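Brinside Community Learning Center
Gallery: The Supply Room and the Sorting Tables

The supply room at Brinside serves 2 floors of classrooms, the front office and the evening programs. Each July the shelves are cleared, the stock is checked, and small items are put back into packages that can be handed out at the desk. This page presents the sorting work and the stock it concerns. It is maintained by Peiyu Ding, Office of Facilities and Supply.

Small items are the slowest part of the work. Paper clips, push pins and rubber bands come back from the classrooms loose, often several kinds in one tray, and they are separated on a long table before anything is packed.

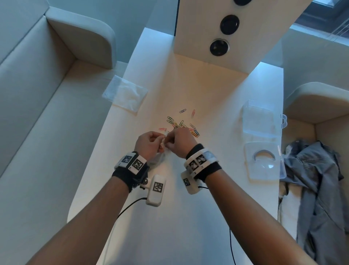

Colored paper clips are requested more often than any other item on the list. Teachers use them to mark reading groups, and the front office uses them to keep registration forms in order. The supply room filled 781 requests for small items in the past school year, and clips appeared on most of them.

Clear plastic bags have replaced the cardboard boxes used in earlier years. The contents can be checked without opening the bag, and a bag lies flat in a desk drawer. Each bag holds up to 82 clips of the standard size - fewer where larger clips are included. Colors are mixed unless a classroom asks for one color only.

Bags are stored in Room 101, on the shelves to the left of the door. Labels face outward and show the item, the size and the date of packing. Bags without a label should be returned to the desk and should not be placed back on the shelf.

Bent or rusted clips are set aside during sorting and are not repacked. Coated clips with damaged wire are treated in the same way. Classrooms may return loose clips at any time during the school year in an envelope marked with the room number.

Requests for small items are accepted at the supply desk on weekday mornings. Larger orders, including paper and folders, continue to go through the front office and require the signature of a program lead.

Page updated 10/8/19.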